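Kitchen check before the preserving season, with my comments

I make this check every September, before the chutney and the jam begin. The list is from Innes Leckie, who taught the preserving course at Pulness, and the comments are mine. Please use it as you like.

1. Jars and lids
Hold each jar against the window and turn it slowly. Look for chips on the rim and small lines in the glass.
Result: 2 jars thrown away.
Comment: I was sorry for one of them, it was the tall Charbonneau jar from my sister. But a chip is a chip. All lids are new this year. The old ones I keep for buttons and dry beans only.

2. Preserving pan
Base flat, handle tight, no burnt places inside.
Result: passed, after work.
Comment: The handle was a little loose and I have tightened both screws. There was a brown ring left from the plum jam, which went away with bicarbonate and hot water overnight.

3. Thermometer
Put it in boiling water and read it.
Result: failed the first time.
Comment: My Plusilar showed two degrees too little. I made the test again with fresh water and it was the same, so I wrote the correction on a piece of tape and stuck it on the case. 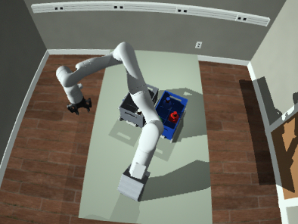 4. Scales
Weigh an unopened bag of sugar, then the same bag in another corner of the plate.
Result: passed.
Comment: The bag says 2,000 g and with its paper I got 2,012 g both times. Last year I had 1,212 g for a bag of one kilo, and the reason was a dead raisin under the plate - please look there first.

5. Vinegar and sugar
Check the dates and read the acidity on the label. For chutney I want five per cent or more.
Result: passed, one bottle to replace.
Comment: The Plovum cider vinegar is open since spring and smells weak to me. I will use it for cleaning the kettle.

6. Cloths, gloves and floor
Dry oven gloves without holes, a clean cloth under the hot jars, nothing on the floor between cooker and table.
Result: gloves failed.
Comment: The left one has a hole at the thumb. I have ordered a new pair and until they come I make no jam. The small rug is rolled up and stays in the hall until the last jar is filled.

Still to do: gloves, vinegar, labels.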